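Vekitz Upper Arm Blood Pressure Monitor: Review

I bought the Vekitz in April after my doctor asked me to keep a log at home. My office readings run high and she wanted to see what they looked like in the morning and evening. I've used it twice a day for 8 weeks.

Setup

The monitor takes four AA batteries, included. Set the clock first or the readings save without a time. There are two user profiles, picked with a slide switch on the side, and my husband uses the second.

The cuff

It goes on one-handed after a bit of practice. The range printed on it fits my arm with room to spare. Dumisani Steyn, who has much bigger arms than I do, tried it and got an error every time. The large cuff is sold separately. My old Marchetti came with both sizes.

Readings

I took it to my appointment and we compared. The nurse got 156 over 92 and the Vekitz gave 153 over 90 a few minutes later — close enough for her. At home I sit for five minutes first, feet flat, arm on the table, and write down the second of two readings. The first is nearly always higher.
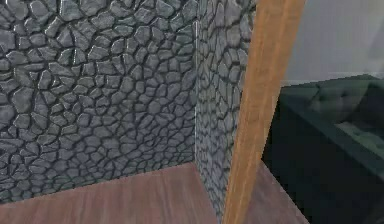

Memory and app

It stores around 100 readings per user. The app is the weak part. It dropped the Bluetooth connection several times a week and once saved the same reading twice. I went back to a paper log, and my doctor was fine with that.

Noise and display

The pump is louder than the Marchetti's. The numbers are large and I can read them without glasses, but there is no backlight, so at 6 a.m. I have to turn on a lamp.

Would I buy it again? Yes, for the monitor. Skip it if you need the large cuff or want the app to do your record keeping.

Unathi Sibiya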